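Prelar two-arm teaching kit: a term and a half with our robotics club

Our club at Norbridge has been using the Prelar two-arm kit since November, and I've been promising a proper write-up for ages. I'm one of the people who runs the sessions, I am not an engineer by training, and I have a lot of opinions about cable ties. Bear that in mind!

First, what you get. The kit comes as two arms with their mounting plates, two grippers, a power unit for each arm, the cables, and a licence for the Jelturus software for up to 20 student accounts. You supply the table and the computer. We already had a big sturdy table, and I'd say that is the first thing to sort out before you order, as the arms are heavier than they look in the catalogue and a wobbly bench will spoil every single thing you try to do with them.

Setting up took us one long evening. The plates bolt down without any fuss and the drawings in the manual are clear. The wiring took longer (the labels on the plugs are tiny, and two of our students ended up reading them out with a phone torch). Once the lights on both bases went green there was a proper cheer, and I may have joined in.

The club is a mix of ages and abilities, and I was worried that two arms would be too much for the beginners. We'd had a single small arm before, the Amini, and it's a lovely thing for learning the basics, but after a few months everyone had done the pick-it-up-and-put-it-down exercise to death. Two arms sharing a table changes the conversation completely. Suddenly you have to think about who goes first, which arm can reach what, and what happens if they both want the same bit of space. We spent a whole session just on that with masking tape and cardboard, before anyone wrote a line of code, and it was one of the best sessions we've had.

Our main project this term is a tidy-up task for the spring showcase. The students have to get small objects on and off a tray, using whichever arm suits, and they choose the objects themselves. Figurines are the favourite by miles. They're also much harder than blocks! A block is the same from every side, but a little animal has ears and legs and a back that slopes, and you find out very quickly whether your grip is any good.

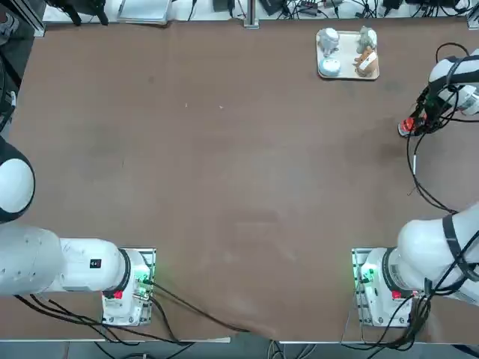

The showcase table, with four objects on the tray and the right-hand gripper close by.

The reach is generous. Each arm covers its own half of our table comfortably and there's a good overlap in the middle, so you can try handovers if you're feeling brave. We have tried 71 handovers so far (one of the students keeps a tally on the whiteboard) and the success rate is climbing, slowly. I love that they record the failures as carefully as the good ones.

Jelturus is the part I expected to grumble about and mostly don't. You can start with drag-and-drop steps, and when you're ready you click across to the written code and see the same program laid out in full. Our older students live in the code view now. The younger ones flip between the two, which is exactly how I'd want them to learn. Saving positions is quick: guide the arm by hand, press the button, give it a name. Do agree on some rules for names, though. We had five different positions called "tray" by the second week and it was chaos.

Now the grumbles. The cables really are a nuisance. There are a lot of them, they're long, and they want to hang wherever gravity takes them. We've used a strap on the right arm to keep the worst of it together and there's still a loop off the wrist that I keep an eye on. Some clips in the box would have been nice, and a sleeve for each arm would be nicer still. The bases also have their connectors on the side, so leave yourself more elbow room than you think you need.

The manual is excellent on assembly and thin on everything after it. There's a chapter on working with both arms at once and it is 5 pages long, half of it diagrams. We worked most of it out ourselves, and had fun doing so, but if you're a teacher on your own with a full class you'll want more than that. I'd love to see a set of graded exercises.

Spare fingertips for the grippers cost £259 for a set of two pairs, and that made me wince. We haven't needed any yet. We do have a firm rule that every new program runs at the slowest speed first, with somebody's hand on the stop button, and I'd suggest the same to any club.

Would I buy it again? Yes, without a second thought, for a group that has already had a year or so on something simpler. For complete beginners I'd still start with the Amini and save up. For us it's come at just the right moment. Attendance is up, people stay late, and last week I had to switch the lights off to get everyone to go home.

Four and a half stars. The missing half is for the cables.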